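Slotted framing

Slotted framing is a way of building benches, shelves, carts and enclosures from straight metal bars with grooves running down their sides. Fasteners slide into the grooves and are tightened wherever the builder wants them, which is seldom where the builder wanted them an hour earlier. The bars are usually aluminum, pushed through a shaped die while hot and later cut to length.

Background

Before grooved bars became common, a workshop frame was normally welded or bolted through drilled holes. Both methods reward people who measure correctly the first time. Slotted framing opened the trade to everyone else. In the town of Hiladden it arrived by way of the Strand, a row of small repair shops where the first frame held up a sink. The sink is gone, but the frame has since served as a coat rack, a seed table and, for one September, a puppet theater.

Parts and joints

The groove does most of the work. A nut shaped to fit the slot is dropped or slid in, a bolt goes through a bracket, and the two are pulled together. Corner brackets are the usual choice for right angles. Diagonal braces keep a tall frame from leaning, and are commonly added the day after it has leaned.

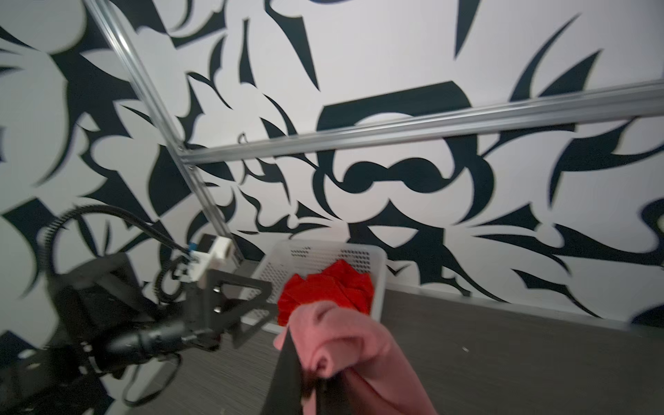 Two aluminum extrusion rails meeting at a joint.

Nuts come in several shapes that look alike in a drawer and do not fit one another's slots. Azucena Espinoza, in her shop manual "The Patient Bench," gives this problem 14 pages and offers no cure beyond labeling the drawer.

Local practice

Two habits grew up in the area. The Oment style uses few bars and many braces, and its followers consider it elegant. The Jotau style uses many bars and is easier to stand on. A count made for the Hiladden tool library found 2,000 loose nuts in its bins and 3 hex keys of the right size.

Criticism

Slotted framing costs more than lumber, and its grooves collect dust, shavings and crumbs. Plastic strips are sold to cover them - mostly to people who have just finished cleaning them.

See also: Shelving; Workbench; Hex key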